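Tea Stains and Water Hardness in a Shared Kitchen
Project report by Aled Rowlands and Mererid Beddoe

Introduction
Our building gets its tap water from the Civell supply, and most people who live there complain about brown rings in their cups. We wanted to find out if hard water makes tea stains worse, and if a filter helps. Hard water has more dissolved calcium in it. The calcium reacts with compounds in the tea and forms a film, which then sticks to the cup.

Method
We brewed black tea in three kinds of water: plain tap water, tap water run through a Firnus filter jug, and distilled water from the lab. Each cup got one tea bag and 50 mL less water than the full cup, so the line would be easy to see. The bag stayed in for five minutes. After an hour we poured the tea out, rinsed the cup with cold water and let it air dry.

We did 76 brews in September. Each dry cup was rated from 0 (clean) to 5 (dark ring all the way around). We rated the cups separately and used the average. When our scores were more than one point apart, we looked at the cup again together.

Results
Tap water gave the darkest rings, with an average score of 3.8. Filtered water came out at 2.1 and distilled water at 0.6. The filtered scores went up near the end of the month. We had not changed the cartridge, so this may be why.

Glaze also mattered. Cups with a worn inside surface stained more in all three waters, and we left four of them out of the averages. Pale glazed mugs were the easiest to score. 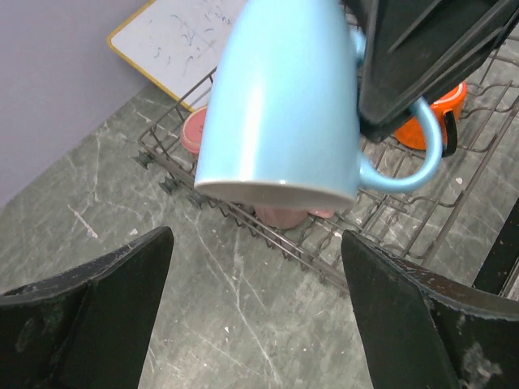 Problems
Two brews were lost when a roommate washed the cups before we had rated them. The hardness test strips only change color in wide steps, so we could not compare small differences. Our first box of tea ran out and the second was a different blend.

Next steps
We would like to repeat the test with a fresh cartridge and one brand of tea. Mererid also wants to try lemon juice in tap water.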